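Grirkgate ground move – what do we think?

touchline_tam
Club confirmed on Tuesday that the first team will play the whole of next season at Oltwood while the main stand at Grirkgate is rebuilt. Season tickets stay at the same price. Kick-offs stay at three o'clock apart from the cup. I'm not happy about it but I can't see what else they could have done.

northbank
They could have closed the stand and played on with the other three sides open. We only fill it for the derby against Serport anyway.

touchline_tam
Changing rooms are under that stand. So is the first aid room and the water supply for the tea bar. The league won't pass the ground without them.

oldfullback
Serport did it with cabins behind the goal for half a season. It wasn't pretty but they kept their home crowd, and they went up that year. We'll be lucky to get half of ours over to Oltwood on a wet night in January.

northbank
Exactly. Our last home gate was 490. Take off the people who walk to the ground and I'd say you lose a lot of those. There are 20 miles between the two grounds and one bus.

pitchinspector
Oltwood holds 2499 and has a far better surface than ours. We lost 2 home games to waterlogging before Christmas and then had to play them midweek with half the back four at work. I'd take a good pitch over a short walk. The way we try to pass the ball, it should suit us.
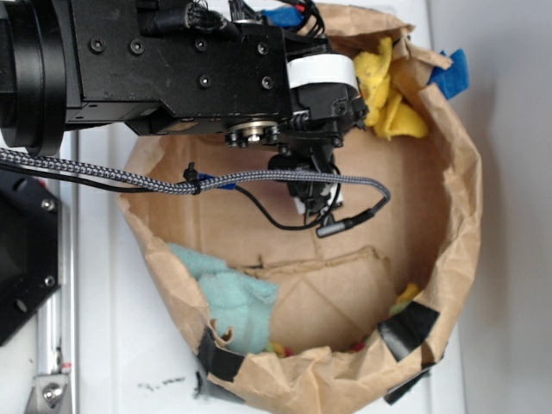
dugout_left
Suit us how? Oltwood's pitch is wider and we have one winger who can run for ninety minutes. Every side that beat us this season did it by stretching us. I would sooner be at home on the mud, where visiting teams hate it.

pitchinspector
We lost more than we won on the mud, so I'm not sure who hates it most.

oldfullback
The width is a fair point though. Both full-backs are out of contract in the summer and we'd need younger legs on that pitch.

touchline_tam
Mangubat are still down as the shirt sponsor, and the statement says they will pay towards coaches for league matches. No word on how many, or whether you have to book.

northbank
If the coaches are free and leave from the ground I'll go. I still think it's the wrong decision.

dugout_left
Same. Has anyone heard if the reserves are moving as well?

touchline_tam
Reserves stay at Grirkgate on the training pitch. No spectators on the stand side.

Recent threads
Serport away – parking and pubs
Reserves fixtures and results
Who gets your player of the season vote?
Old programmes wanted
Cup draw thread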